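人の手の動きをロボットに教える 
チョ・ソアさんに聞く

チョ・ソア(Seo-ah Cho)さんは、フレキルヴィルにある会社リムで、ロボットに作業を教えるチームをまとめている。教えるといっても、プログラムを一行ずつ書くのではない。人がロボットの腕を手で持って動かしたり、離れた席から操縦したりして、同じ作業を何度もやって見せる。その記録からロボットが動き方を学ぶ。

七月の午後三時ごろ、私は彼女の仕事場を訪ねた。私も日本語は外国語として学んだ者で、彼女もそうである。二人ともゆっくり話したので、録音は予定より長くなった。以下はそれをまとめたものである。

最初に、なぜ洗濯物なのかを聞いた。チームが今いちばん時間を使っているのは、服をつかみ、持ち上げ、たたむ作業だと聞いていたからだ。

「箱やコップは、つかんでも形が変わりません。服は変わります。指が触れただけで、もう前の形とは違います。ですから、正しい位置を数字で書いておくことがとても難しいのです。人がやって見せるほうが早いと、私たちは考えました」

チームには操縦する人が三人いる。はじめの一週間は、だれもが服を強くつかみすぎるそうだ。自分の指なら布の厚さが分かるが、操縦席では分からない。画面に映る指先と布だけを見て、どこまで近づけるかを決めなければならない。

「私も最初の日は、シャツを一枚もきれいに持ち上げられませんでした。少し恥ずかしかったです。家では毎日していることですから」

手首のカメラの映像は、慣れるまで見づらいという。自分の目より低く、対象に近すぎるからだ。服の全体が見えることは少なく、端のほうだけを見て判断することになる。 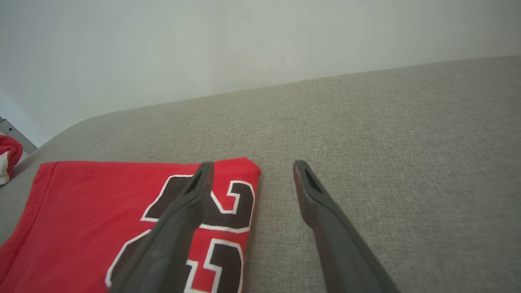
だから彼女は、新しく入った人にまず「端を探してください」と言う。たたんだ服なら、折り目の丸いところと布の切れるところは違う。折り目の側からつかめば重なった布がまとまって上がりやすく、反対の側からつかむと上の一枚だけがめくれることがある。

「開いた指を端の両側に置いて、そこで一度止まります。急いで閉じません。この止まる時間も、記録の中では大切です。止まらない人の記録で学ばせたら、ロボットも止まらなくなりました」

やって見せる方法は二つある。一つは腕に直接手をそえて動かす方法で、チームではこれを「手引き」と呼んでいる。もう一つが遠隔操縦である。操縦には「ボルター」(Bolter)という自作の装置を使う。左右の手で握るレバーが一組あり、握りの開き具合がそのままグリッパーの開き具合になる。

どちらがよいかと聞くと、チョさんはしばらく考えた。

「手引きは、力の入れ方が自然です。でも、自分の腕がカメラに映ってしまいます。ロボットが一人で動くときには、人の腕はありませんね。学習したときと景色が変わってしまうのです。遠隔操縦はその問題がありませんが、疲れます。目が疲れます。一時間続けると、動きが目に見えて雑になります」

そのため、操縦は四十五分で交代する決まりにした。雑になった記録を後から選んで捨てるより、はじめから取らないほうが楽だからだという。

これまでに服の作業だけで778回分の記録を取った。そのうち63回分は学習に使っていない。失敗したから外したのですか、と私が聞くと、彼女は首を横に振った。

「失敗して、やり直して、最後にできたものは残します。人も一回でつかめないことがありますから、やり直し方も教えたいのです。外したのは、操縦する人が途中で考えを変えたものです。右からつかもうとして、やめて、左へ行って、また右へ戻る。見ている私にも、何をしたかったのか分かりません。人に分からないものは、ロボットにも難しいと思います」

同じ服ばかりで練習すると、ロボットはその服の色や模様まで手がかりにしてしまう。そこで記録を取る日ごとに服を替え、置き方も変える。色のはっきりした服は端を見つけやすく、操縦する人には人気がある。困るのは、置いた場所と似た色の服だそうだ。

「灰色の上に灰色の服を置く日は、みなさん静かになります」

教えた結果を試すときは、「エンデル」(Endell)という名の評価手順に従う。置き方を少しずつ変えながら同じ作業をさせ、点数をつける。点数はつかむところ、持ち上げるところ、置くところの三段階に分かれている。つかむところで落とした点がいちばん多く、この春から記録の取り方を見直したのもそのためだった。

具体的には、作業の始まりの部分を増やした。それまでは服をたたみ終わるまでを一つの記録にしていたが、今は近づいてつかむところまでの短い記録も別に取っている。短いので人も集中できる。

「たたむところは見ていて面白いですから、お客さまにはそちらを見せたくなります。でも、つかめなければ、たたむこともできません」

最後に、この仕事をして自分の手の使い方は変わりましたか、と聞いてみた。チョさんは机の上のハンカチを取り、二本の指だけで端をつまんで見せた。

「家でも、ときどき二本の指でやってみます。できないことはロボットにもさせないように、と思いまして。靴下は二本でもできます。布団カバーは、まだ無理です」

次に取りかかるのは、裏返しになった服だそうだ。表に返す動きを二本の指でどう見せるか、三人の操縦者の間で意見がまだ分かれていて、私が帰るときも操縦席のまわりで話が続いていた。

お問い合わせ | 運営者について | 無断転載を禁じます | ページの先頭へ戻る

当サイトでは、利用状況の確認のためにクッキーを使用しています。 同意する 設定を変更する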